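Célula de dois braços para balcão de snacks e bebidas

Referência: Cotel 244
Fabricante: Cotel
Distribuição e assistência: Wondthorpe
Preço: sob consulta
Ficha atualizada em 8 jan. 2019

A Cotel 244 é uma célula de bancada com dois braços robóticos, destinada à recolha e entrega de artigos embalados em cafetarias, refeitórios de empresa, lojas de conveniência e salas de espera. É fornecida como conjunto: dois braços, duas pinças de dois dedos, controlador, estrutura de alumínio e software de pedidos Linda. O tampo da mesa e os expositores são orçamentados à parte, conforme os artigos que o cliente vende.

O que está incluído

Dois braços de bancada com indicador luminoso de estado na base
Duas pinças elétricas de dois dedos
Controlador único para os dois braços
Estrutura traseira de fixação
Licença Linda para um ponto de venda, válida por 15 meses
Formação inicial de um dia no local

O que não está incluído

Tampo, tabuleiros, cestos e expositores
Aquecedores, vitrinas quentes e equipamento de frio
Proteções laterais, quando exigidas pela avaliação de risco
Obras elétricas e ponto de rede

Disposição dos artigos

Cada braço serve o seu lado da mesa e ambos chegam à zona central, onde fica o tabuleiro de entrega. Os artigos podem ser apresentados em cestos, suportes em degrau ou tabuleiros abertos. Não é necessário comprar expositores especiais, mas convém que fiquem sempre na mesma posição. As garrafas devem estar em suporte com lugares definidos. Embalagens flexíveis, como sacos de bolachas de arroz ou sanduíches em película, são recolhidas uma a uma e pedem mais tempo de configuração do que caixas ou barras.
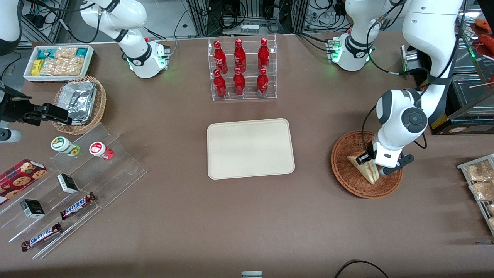 Recolha de uma sanduíche embalada, com o tabuleiro de entrega ao centro e as garrafas no suporte de dois níveis.

Planeamento do espaço

Antes de pedir orçamento, meça a bancada e a altura livre por cima dela. Os braços dobram para cima durante o movimento e uma prateleira baixa ou um candeeiro suspenso obriga a mudar a posição das bases. Reserve também a parte de trás da mesa para a estrutura e para a passagem de cabos. Se houver um aquecedor de alimentos, indique o modelo e o lado de abertura da porta, para confirmarmos se o braço consegue lá chegar.

Orçamento

A proposta é apresentada em quatro linhas separadas: equipamento, expositores, instalação e assistência anual. O preço de base cobre a configuração de 10 artigos diferentes. Artigos adicionais são cobrados por unidade, e um artigo que mude apenas de sabor, mantendo a mesma embalagem, não conta como novo. O software aceita até 100 artigos no catálogo.

Quem ainda não tem verba aprovada pode pedir uma estimativa sem visita. Basta enviar uma planta simples da bancada, a lista de artigos e fotografias das embalagens. A estimativa não substitui a proposta final, que só é emitida depois da visita técnica.

Consumíveis e manutenção

As almofadas dos dedos das pinças são a peça de desgaste mais frequente e vendem-se em pares (ref. Begum P). O kit Begum M junta as almofadas, as tampas das articulações e o cabo do pulso. Recomendamos ter um kit M em armazém por célula. A revisão anual é feita no local e exige a paragem do balcão durante uma manhã.

Prazos

As encomendas confirmadas até ao fim de novembro entram no plano de produção do ano seguinte com o preço da tabela em vigor. A data de entrega é indicada na confirmação de encomenda. Os expositores feitos por medida seguem em remessa própria.

Produtos relacionados

Cotel 244, versão de um braço
Kit de almofadas Begum P
Kit de manutenção Begum M
Licença Linda, ponto de venda adicional

Pedir orçamento | Descarregar ficha técnica | Contactar a assistência Wondthorpe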